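Build the boring robot first

Every few weeks someone walks into our shared workshop in Burnham with a sketch of a robot that folds shirts, waters tomatoes and brings the mail in. I love those sketches. I pinned one up over my bench. But I want to make the case for starting with the dullest job you can think of, which for us was moving small household things from one bin to another, and I want to make it loudly, because it has been the most fun I've had in that building.

The project is called Gamusine. The name was Inès Tessier's idea and she has never fully explained it. Four of us work on it, mostly on Thursday evenings after the laser cutter crowd goes home. We have two arms, a table, a wall and a pile of containers from people's garages. That's the whole thing! You could describe it to your grandmother in one breath, and I think that is its great strength.

When the job is that simple, you find out what you don't know very fast. I figured the hard part would be the code. Then I spent an entire evening on one cable that kept snagging under a wrist, and another evening on how far apart the bins should sit so the arms could both work without getting in each other's way. Keegan Lemieux keeps a log of every attempt, and our first full batch was 256 tries with 143 clean ones. I was thrilled with that. Keegan was less thrilled, and he was right too, since a toddler would beat it easily.

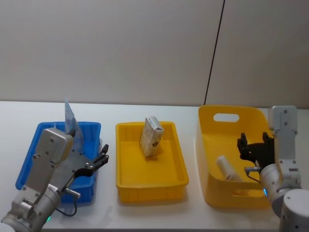
What I like most is how much the objects teach you. A box is friendly. It has flat sides and it stays where you put it. A bottle lying down wants to roll, and a soft plastic bag has no shape you can count on from one minute to the next. You can read about all this, and I had, but it's a different kind of knowing when you're standing there at nine at night cheering for a gripper to close on a box of tea. I did cheer. Mekdes Nigatu came over from the sewing tables to see what was wrong.

Some people at the shop think this is a waste of good arms. Aaliyah Charbonneau told me, kindly, that a person can empty a bin in ten seconds and that we ought to build something folks would use. I've thought about that a lot. My answer is that picking a thing up and setting it down is hiding inside nearly every useful job she could name - dishes, groceries, sorting recycling - and I'd like to get good at it before I trust a machine near my plates.

There's a money side too. We put 56 dollars into containers, tape and odds and ends on top of the arms, and when a bin cracks we go find another bin. A failed try costs us a few seconds and a groan. Compare that with the big rolling thing I tried to build at home two winters ago, which ate my February and is now holding up a shelf.

So if you have a sketch, keep it on the wall. Then clear off a table, grab whatever is in your recycling, and see if you can get one item from the left side to the right side. Come by on a Thursday if you want to try it on ours. We still can't do the bag reliably, and I would love some help with it.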